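Still a Slow Hand at the Washing-Up: Machines and the Small Chores
July 10, 2025

Anyone who has ever stood at a sink at the end of a long day, wondering when the machines are finally going to take over, will want to know how things are coming along at Tomullow, the small automation firm that has spent the past 14 months teaching robot arms to do the sort of tidying most of us do without a thought.
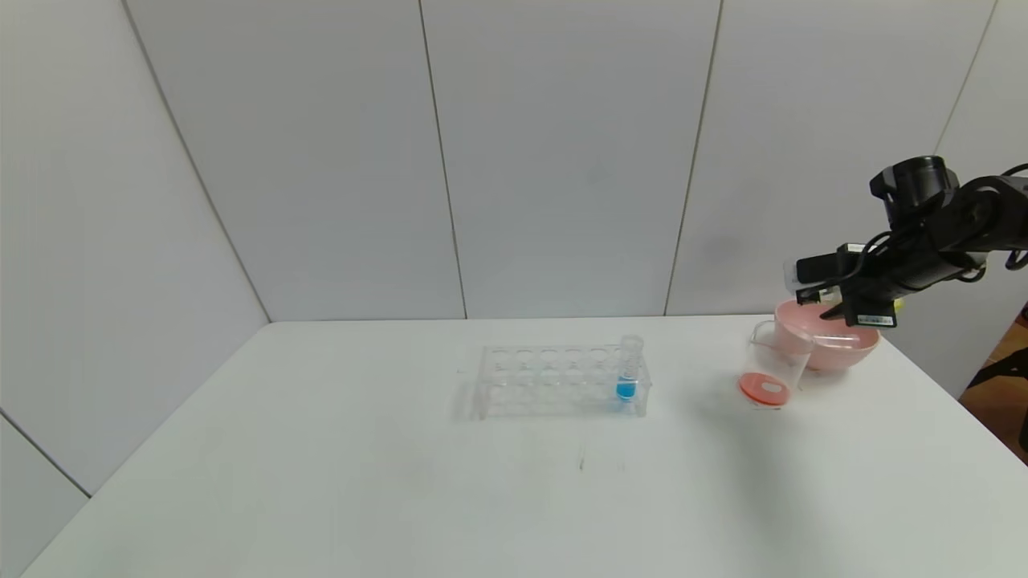 The short answer is that they are coming along nicely, and slowly. Tomullow's team works through a list of 11 everyday jobs, from picking things out of a bowl to clearing a workbench and putting glassware back where it belongs, and each job is tried over and over with the objects moved a little every time. On its best chore, lifting a single item and setting it down in a bowl, the arm managed 200 tries in a row in the spring without needing any help (there was cake afterward, I'm told, and rather a lot of it). Glass is another matter.

"People ask me whether it can do the dishes, and I always want to say yes, because they look so hopeful," said Lachlan Ogilvie, who leads the work. "It can do a dish. Give it a clear beaker in bright light, though, and it may have trouble telling where the glass ends and the table begins, and then we all hold our breath."

Shops have been watching too. Kusby, a housewares store with a busy stockroom, lent Tomullow a shelf's worth of bowls, cups and jars to practice on, and manager Ekene Isah stopped by last month to see how they were getting on. She came away impressed by the patience of it all, and a little amused at the pace. By her own watch, the arm needed 309 seconds to sort a tray that her newest clerk clears in under a minute, and the clerk was chatting the whole time!

Still, she would happily take one for the overnight hours, when there is no hurry and the returns bin is full to the brim. "I don't need it to be quick at three in the morning," Isah said. "I need it not to break my jars."

Arnaldo Patrício, who looks after the software side, thinks a stockroom will see a useful machine well before a family kitchen does, as shelves stay put and children and dogs do not. He wouldn't be drawn on a year, however kindly he was asked.

The next round of trials begins in August, with folded towels and screw-top jars joining the list. Isah has already promised to send over more bowls.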